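Search this site
Search News Events Clubs Contact

BULTHORPE ROBOTICS CLUB TAKES ON THE LUNCH TABLE IN NEW STUDENT PROJECT

Students at Bulthorpe are spending this term teaching a robot arm to do something most of us manage before we're fully awake: pick up food and put it where it belongs. The project is called Nerel, it belongs entirely to the student robotics club, and it will get its first public showing in July at the Prinorside Open Challenge, where 26 school and college teams are entered in the handling class.

The job sounds simple. A fruit or a piece of bakery sits on a white table, and the arm has to find it, close two fingers on it and carry it to either a basket or a plate. The club picked food on purpose. Blocks and cups are what most beginners start with, and the students wanted shapes that don't line up neatly with a gripper – round fruit that rolls, long bread with pointed ends, pastry with ridges that can catch a fingertip or slide right past it.

Nerel grew out of last year's club entry, a sorting task that used colored cubes. That entry did well enough, but the members came home wanting a harder problem and wrote this one themselves over two lunchtime meetings. They also wrote the rules. A run uses no more than five food items. The items may be laid out any way the student setting the table likes, including touching each other. Once a run starts, no hands go over the table until the arm is back at rest.

The club meets in the Rotich Building after classes, and members rotate through the work so that everyone gets a turn at everything. Some students lay out the table and call the runs. Others work on the code that chooses where the fingers should close, and a third group looks after the log. So far the log holds 166 runs, each with a note on which item was attempted, where it was meant to go and what went wrong if something did. Reading back through it has become a favorite part of the meetings, and newer members say it's the quickest way to learn how the arm behaves!

The small orange has the most entries by far. Grip it too high and it squirts away; grip it too low and the fingertips meet the table first. The students have been trying approaches from directly overhead, with the fingers coming down on either side of the fruit, and they like what they are seeing. The apple asks for a wider opening and a little patience. Bread is a different puzzle again, as the arm has to turn its wrist to match the direction the roll is lying in before it comes down.

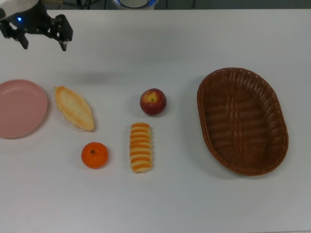 Project Nerel: the arm, the food and the basket at the Bulthorpe table.
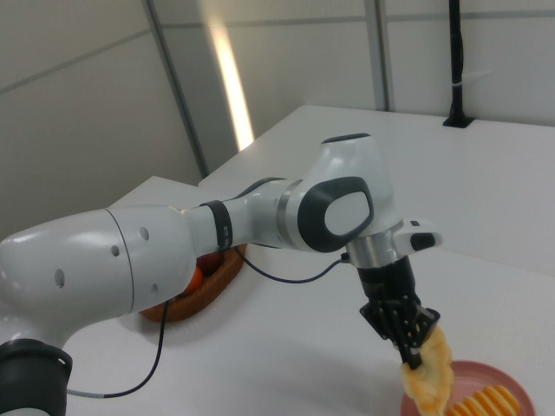
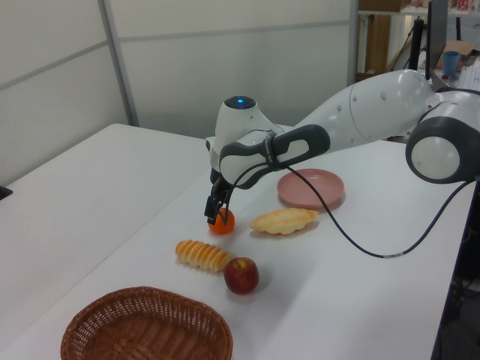

Much of the recent progress has come from slowing down. Early in the term the club was keen to see how fast a full table could be cleared, and the log from those weeks makes for lively reading. Members then agreed to set speed aside and work on one clean pick at a time, with a pause above each item before the fingers close. The runs got longer, the notes got shorter, and the group has stuck with that approach ever since.

There is plenty left to do before July. The scoring at Prinorside takes in placement as well as pickup, so an item hanging over the rim of a plate earns only part of its points. The club is also working on what the arm should do after a miss. At the moment it tries the same spot again, and the students would much rather it took a fresh look first.

The club is open to every Bulthorpe student, with or without any background in programming. Several of this year's most active members had never written a line of code before they joined, and one of the best table setters came along to the first meeting only to keep a friend company. New members are welcome at any point in the term, and the next few meetings are a great time to start – there are still layouts the arm has never seen.

Families and neighbors can see Nerel in action at an open practice in the Rotich Building, beginning at 5 p.m., shortly before the team leaves for Prinorside. The date will be posted on the club's page. Visitors will be invited to set the table themselves, within the rules, and watch what the arm makes of it.

Media and school groups wishing to attend should contact the Bulthorpe main office.

Filed under: Student News, Clubs & Competitions, Robotics
Last updated: July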